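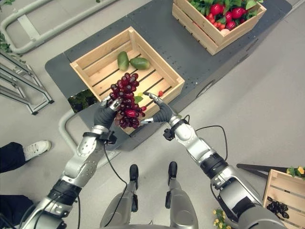 Fig. 1. Both hands on the grapes, with the mangoes further back in the crate.

Looking After the Fruit Table
Handout 4, Care and Repair of Working Robots, Halau Evening School
Revised August 9, 2021

Welcome back, and thank you to everyone who stayed behind last time to help coil the extension leads. This handout goes with the practical in the Căpraru building, where we shall be working on the Stuvix humanoid and the table it stands at. It covers what you do before a session, what you do to the hands, and what you write down afterwards. Please read it beforehand if you can, even if it's only on the bus, and bring it with you, because there is room in the margins for your own notes and I do like to see them filled.

1. Before you touch anything

Find the job book (it has 1861 on the spine, the old inventory number of the room) and read the last two entries. If the last group left a fault open, that fault is now yours. I know this feels unfair. Every one of us has opened that book hoping for a clean page and found half a page of somebody's handwriting about a stiff thumb.

Check that the stop button works by pressing it, with the arms parked, and watching that the status lamp changes. Then release it and bring the arms up at the slow setting, which on this machine is 50 on the speed dial. The dial goes to 100 and there will be no call for that this term. Anyone near the table should be in flat, closed shoes, with lanyards off and long hair tied back, and one person in each pair holds the stop button and does nothing else. Do swap over halfway, as it is a dull job and people drift.

2. Setting the table and the crates

The platform is a Skandeck, the sort with small holes in its top. Wipe it down first. Crumbs of leaf and stalk find their way into the holes and will lift the corner of a crate just enough to make it rock, and a rocking crate spoils a reach that was perfectly good the day before. A soft brush gets most of it out, and a wooden skewer gets the rest.

Set the front crate square to the table edge and push on each corner in turn with one finger. If it moves, look underneath before you blame the robot. Run your palm along the slats as well — slowly, please, I have had the splinters — and sand down anything that catches. A rough slat is a nuisance to you and a worse one to a knitted cover.

When you load the crate for a test, leave some space round the thing to be lifted. We use the grapes for the two-handed check as they are an awkward shape, wide at the top and narrow lower down, and they show up a lazy finger very quickly. Put the mangoes towards the back, where the hands have no need to go near them. The second crate, with the red and green things in it, stays at the far end of the table until you are asked for it.

Now run the two-handed hold at slow speed and watch both hands together. You are looking to see whether one hand arrives well before the other, whether the bunch is being pushed sideways, and whether the cables at the wrists have enough slack to follow the arms. A cable should hang in an easy loop. If it pulls straight at any point in the reach, stop, park the arms and re-seat the clip before you try again. If it hangs so low that it could catch a slat, take up a little at the elbow.

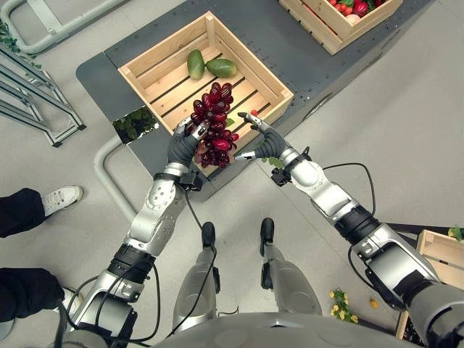

3. The hands

This is where most of the evening will go, and I would sooner you did one hand carefully than two in a rush.

Park the arms with the fingers pointing down and press the stop before you put your own fingers anywhere near the linkages. Roll the dark sleeve back from the knuckles towards the wrist, the way you would turn back a cuff, keeping the seam straight as you go. Tugging it from the fingertip end stretches the knit, and then it creeps forward over the joints while the arm is working.

With the knuckles clear, take a dry brush and clean the slots in the metal segments. Fluff from the sleeve is the usual culprit. Look along each small pin from the side with a torch; it should sit level, with neither end standing proud. Move each finger through its travel by hand, gently, and compare it with its neighbour. You will feel a gritty one straight away, and after a few weeks you'll feel a dry one too, though that takes longer to learn. 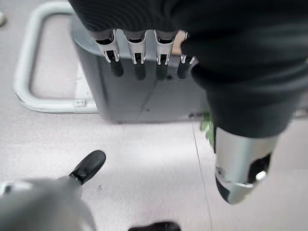 Oil comes last and there should be very little of it. One small drop on the end of a pin, a few bends of the finger, and then a clean cloth over everything you can reach. If you can see oil sitting on the metal you have used too much, and the sleeve will drink it up and hold dirt against the joint until the next service. Check the fingertip caps by giving each a light twist. A cap that turns has to come off and be seated again, and that is a job to do with me beside you the first time.

Bring the sleeve back down, smooth it over the back of the hand, and run the slow reach once more with the crate empty before you put any fruit back.

4. Writing it up

Put down which hand, which finger, what you found and what you did, in that order. "Left hand, second finger, fluff in slot, brushed out, moves freely" is a lovely entry. "Hand OK" is no use to the group that comes after you, and I will send you back to the book.

In April we found that the same wrist clip had been re-seated by three groups running and mentioned by only one of them. The clip was cracked. There are spares in the shallow drawer under the bench, and the old one goes in the envelope taped inside the job book cover.

For next time: please sketch one finger from memory, with its pins and slots, and mark where you would put the oil. Pencil is fine.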